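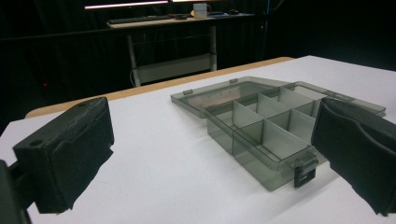 Junedance swaps its Friday headliner, and I'm still going

Last updated: 4 hours ago

Search news, gigs, reviews Go

Well, that was a lively morning on the ticket holders' page. Junedance has confirmed that Solanki won't be topping the bill on Friday night after all, and Zudell, who were down to play the teatime slot, have been bumped up to close the main stage instead.

The festival's statement was short. Solanki's singer has been told by a doctor to rest her voice until October, so the whole summer run is off, and anyone with a Friday day ticket can ask for their money back. Weekend tickets aren't included, which has gone down about as well as you'd expect (I stopped reading the replies after a while, my tea was getting cold).

I rang Siwan Beddoe, who books the bands, and she sounded like she'd been up all night. "We asked Zudell at half past eleven and they said yes before I'd finished the sentence," she told me. "They've got 43 minutes of songs they know backwards and they're learning the rest in the van." She's hoping for a full hour and a bit, and there's talk of a guest or two, though she wouldn't give me names and I did try!

I'm a bit gutted, I'll admit. I last saw Solanki in a room that held 200 people, with the drummer wedged against the fire door, and I'd been looking forward to hearing those same songs in front of 1500. But Zudell are a cracking live band, much louder than their records let on, and if you only know the slow one off the radio you're in for a surprise.

Irnico, a two-piece with one EP out, move into the empty teatime slot. I've played it twice while typing this and the second track is lovely.

Gates still open at 4 on Friday and the last shuttle bus leaves the field at midnight. Refund requests go through the festival's own site, and you'll need the order number from your booking email.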